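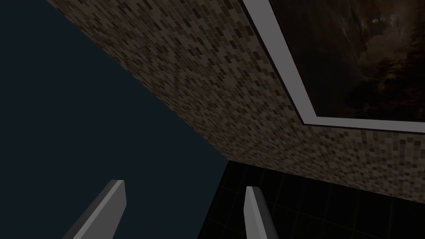
Program diary, Thursday

The Nelleck household trials resumed at 8:30 this morning under the supervision of Violeta Escobar. The question before the office is unchanged from the spring: whether a machine can be given an ordinary list of house chores and left to carry them out. The Gredel housing board has asked for a written opinion by the end of May, and the present week of simulation work is intended to support it.

The morning was given to doors. Our list of chores had treated them as part of getting from one room to another, and no time had been set aside for them. Ms. Escobar has asked that they be entered as a chore of their own. A machine that is to carry laundry to the hall closet or put away dishes in a pantry must first be able to grasp what it finds on the door, turn it, and pull without losing its hold. Each of these steps will be scored separately from now on.

The schedule allows 100 attempts for each chore. The office agreed to stop at 50 before lunch so that the scoring sheets could be compared. Hidayah Hartono and Upendo Mosoti had marked the same attempts independently and differed on several of them, chiefly where the fingers touched the target but did not close on it. It was agreed that contact alone will be recorded as an approach and will earn no credit toward the chore.
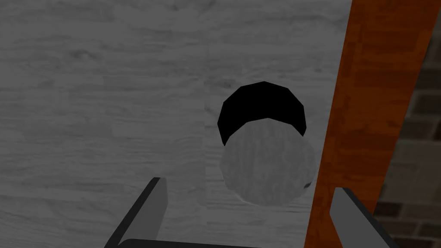

3 min read

The open gripper and the round gray shape with its black rim will serve as the reference view for the approach step. The pale body is very close in tone to the gray wood grain around it. Ms. Hartono asked whether the scoring should allow for this. The decision was that it should not, as homes contain a good deal of gray on gray and residents do not repaint for the benefit of a machine. Her objection is noted here at her request.

A letter from Drasar was read before the afternoon session. The firm proposes that chores be judged by time saved to the resident. The office has no quarrel with time as a measure, but considers it early. A chore that must be watched from start to finish saves the resident very little, and our draft opinion will say so in those words. Beatriz Peixoto is to prepare the reply.

There was also some discussion of the Pasaribu workshop, where the second part of the program will take place. Sweeping, sorting fasteners, and returning hand tools to their places have been put forward as the first shop-floor chores. Ms. Mosoti would add wiping down a bench. I have asked for a description of each one in plain language – one that a new employee could follow – before any attempt is scheduled.

The afternoon returned to doors, with attention to where the fingers stand before the grasp begins.
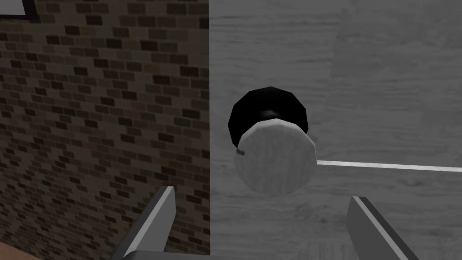 Nathalie Cormier wrote in the margin of the circulated notes that we are asking the wrong question of these machines. She would sooner know which chores a household could hand over and forget, even if there were only one, than read a score for every task in the building. A person who has to stand by a door in case it does not open, she added, might as well open it.

Her remark will go into the draft opinion, with her permission, beside the table of scores. My own view is that the housing board needs both. It must decide what to buy, and it must also tell residents what they will still be doing themselves.

With the fingers set below the level of the knob, as in the view kept from this session, the remaining work on the approach concerns height as well as distance. Ms. Escobar will revise the starting positions tonight. The office closed at six. Outstanding: the reply to Drasar, the shop-floor descriptions, and the key to the second-floor cabinet, which has not been returned to the front desk.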